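Small claims: landlord moved out of state, how do I serve him?

Posted by feltbridge_tenant
Wednesday, October 21, 2026

I rented half a duplex on Edet Street until January. My deposit was $2105 and the landlord kept all of it. He never sent an itemized list. I mailed him a demand letter and it came back with a forwarding sticker showing an address in another state. He still owns the duplex and has new people in my old unit.

I filled out the small claims form myself and the clerk took it, but she said she could not tell me how to serve someone who lives out of state. Can I still sue him here? And can I just send the papers by certified mail? I would like to do this without a lawyer if I can.

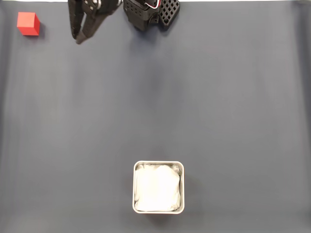 I have the lease, the move-in checklist and the bank record for the deposit. The hearing date is not set yet.

Astine
You can usually sue where the rental property is, even if the owner has moved away. The dispute is over a lease on property in your county, and most states have a law that covers that. Serving him is a separate matter from where you file.

Look up the service rules for your state's small claims court. Some allow certified mail with a signed return receipt for a defendant in another state. Others want personal service, and then you pay the sheriff or a process server in the county where he lives now. When I did mine I called the civil desk at the sheriff's office there. They wanted 2 copies of everything, a money order and a stamped envelope for the proof of service.

If you use mail, ask for restricted delivery so that only he can sign. A judge may not accept a receipt signed by somebody else in the house. File the proof of service as soon as you get it – my first hearing got moved three weeks over a late one.

Also check whether your state makes an out-of-state owner name a local agent for service. It may be in your lease, or the city rental office may have it on file. Serving an agent across town is a lot easier.

prinirau
Just mail it. If he doesn't show up you win.

deskside_1000
Please don't rely on the answer before mine. A default judgment can be thrown out later if service was not done right, and then you start over.

One more thing to look up is the penalty for not sending an itemized list. In some states the landlord loses the right to keep any of the deposit, and in some you can ask for 2 or 3 times the amount. If yours is one of them, you may need to put that on the claim form before he is served. Ask the clerk for the form to amend a claim. They can't give advice but they can hand you forms.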